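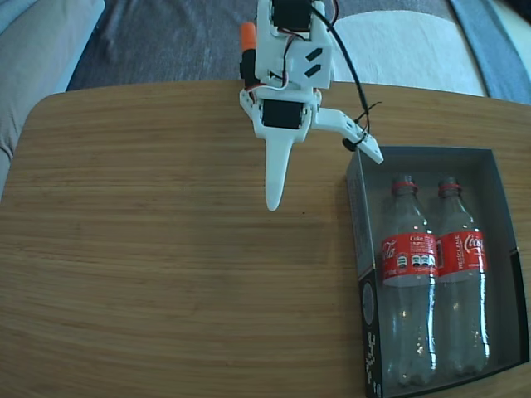 The Last Ferry to Nolard

08/09/2020

Missed it the first time. Stood on the slip at Brastum with my bag and my wet shoes and watched the back end of it go. Lights on already. A man on deck eating crisps, looking at me the way you look at a sheep.

Next one at half nine, the board said. Then somebody came out and wiped the board.

So. The waiting room.

One bench, one heater, a machine that had tea once. The clock over the door said ten past 3 and had been saying it since I was a girl. I sat under it. The letter was in my coat, inside pocket, the one with the hole, and I kept putting my hand in to check it hadn't slid through to the lining. It had. Fished it out. Put it back. It slid through again.

Dear tenant. That was how it began. My mother had lived in that house forty-one years and she got Dear tenant.

The house was going. Mridha, it was called, the name painted on a bit of slate by whoever had it before us, and we never did find out what it meant or who they were. Sold over our heads to a company called Pandus. They wanted the view. They'd offered her 3000 pounds to go quietly and she'd rung me up and said is that a lot, and I didn't know what to say, so I said I'd come.

I hadn't been back for two winters. More than two, if I'm straight about it. There was a reason and then there was just the habit of it.

Rain on the roof. A woman came in with a dog and a pushchair with no baby in it, only shopping. She sat at the far end. The dog sat on my foot.

You for Nolard, she said.

If there's a boat.

There's a boat. Always says there isn't and then there is. You're from the top house.

I said I was. She nodded as if I'd paid her something I owed.

Your mother's been digging, she said. Every night this week. We can see the torch from ours.

Digging what?

But she'd found a loose thread on her glove and that was the end of that.

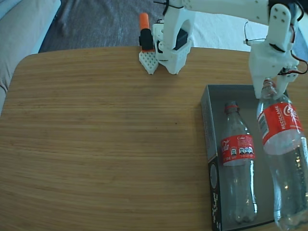

I went outside and tried ringing. No answer. Tried again. I could see it, the phone on the hall shelf going and going, and the back door wide open and her out there in my dad's boots with the spade. Seventy-eight years old. What was there to dig. Potatoes would of been up by August. The cat was under the apple tree and the cat before that, and she wouldn't, surely she wouldn't.

Half nine came. No boat. Quarter to.

Then a light, low down, and the dog stood up before I'd properly seen it.

It was the same man on deck, no crisps now. He threw the rope and missed and threw it again. I got on and stood right at the front like a kid, hood down, soaked. The woman shouted something over the engine, I think it was ask her about the roses. Or the hoses. I shouted back yes.

And half way over I saw the torch. Tiny. Up at the top where the garden stops, moving along slow, stopping, moving on. I knew then. The rose hedge, his one, the whole length of it. She was taking it with her. Root by root, in the dark, before anyone from Pandus came with a list.

I got my phone out and turned its light on and waved it over my head. Daft. She'd never see it from there.

The torch stopped.

Then it went up and down, twice, and carried on along the hedge, and I started looking about the deck for somthing I could use as a spade.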